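4.2 What the sessions did to the working day

I went into the Pladville site expecting people to talk about losing work. Mostly they talked about their backs! The housekeeping staff there had been recording chores with Gratwood's hand-held grippers since July, 598 sessions by the time I arrived, and what came up in nearly every chat was how differently you move when a tool is doing the holding. You bend sooner, you wait for the fingers to close, you stop doing two things at once (which is most of what tidying a bedroom is, if you've ever timed yourself).

Beds were the sore point. Before the project, straightening a bed and dealing with the clothes on it counted as one job on the Brovex task sheet. Afterward it was split into 9 steps, and each step had its own start and stop.

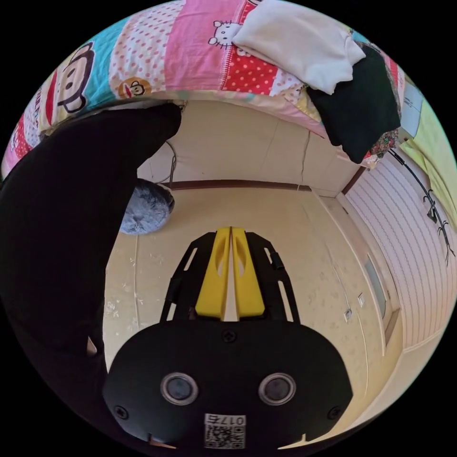

Figure 3. Bedroom work with a hand-held gripper at the Pladville site.

The newer workers liked the split — it told them what came next — while the longtimers felt they were being taught a job they already knew. I have some sympathy with both. Pay was another matter. Recorded time was paid at a higher rate, so people began swapping shifts to get the bedroom days, and by my second Monday there was a waiting list. I hadn't planned to study scheduling at all, but it took over my notes, and I come back to it in Section 5.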